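Quintana had until the truck came. Fifteen minutes, maybe less, Aurelia wasn't answering her phone.

She knew the order number by heart, 3,547, and she knew it was short. Black trays, the oval ones. Two on the shelf, two on top of the carton. Or was it the other way, two to send and two to keep? 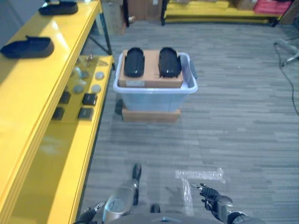
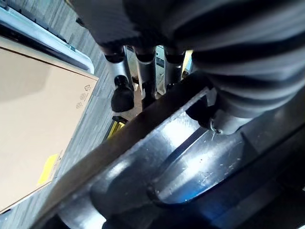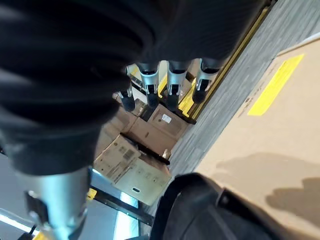

Cardboard in all three. Trays, discs and the blue bin in the first.

"Vallstead wants it tonight," the message said. No please. Signed Aurelia Bălan, full name, like they hadnt shared a desk for eight years.

Okay. The gray discs. Were they going? The square pads? Quintana stood with her toes almost on the tape and tried to think. Yellow table, keep. Yellow bench, keep. Bin, go. That was how it worked in Stostton. But this wasn't Stostton, and somebody had set the carton in the bin with the label facing out, and a label facing out meant finished. Didn't it?

She crouched and read it. Read it again.

Not Vallstead. Garnelon.

Phone. Ringing, ringing. Outside, something heavy backing up, that beep beep beep.

"What," said Aurelia.

"The carton says Garnelon."

Nothing. Breathing. A car door.

"Aurelia. Who's coming for this?"

"Did you put the trays inside?"

"They're on top. Two of them."

"Good. Leave them on top. Dont open it, dont tape it." The beeping stopped. "And Quintana, when he asks for Vallstead, give him teh discs."

Then a knock, two quick ones, on the metal door.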